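### 3.2 Household water use at fixed outlets

Meter readings were collected from 298 households in Priltholm and Gakulcombe over 25 weeks. Each household kept a paper diary for the bathroom sink, where most short draws take place. Khondokar and Kinyua used the same diary in their earlier work at Macedo, and we kept their categories: tooth brushing, hand washing, shaving, face washing, cleaning and other.

Draws shorter than 6 seconds were dropped because the meters could not separate them from pressure changes in the supply line. Tooth brushing made up the largest share of the remaining draws in both towns. People who left the tap running while brushing often wrote down a shorter time than the meter showed. The gap was wider in the evening than in the morning.
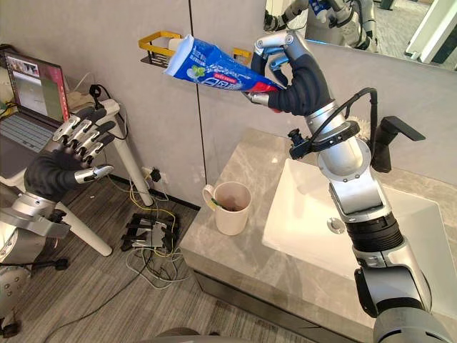
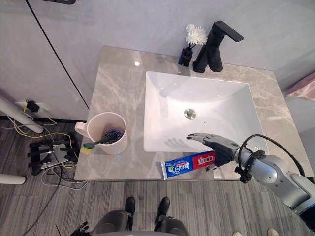
**Figure 4.** Toothpaste tube (first picture) and sink with single-lever faucet (second picture).

Faucet type was recorded at the first visit. Single-lever models were more common in Gakulcombe, where much of the housing is newer. Two-handle models were still found in older Priltholm homes, and their users reported longer waits for warm water. We did not ask residents to change their fixtures or habits during the study.

The meters, supplied by Clanance, were checked in December against a measured volume of 1000 mL. Two units read high and were replaced, and the affected weeks were left out of the totals. Diaries with gaps of more than three days were also left out. Where a household had guests staying, we kept the data but marked the entries, and these are treated separately in Section 3.3.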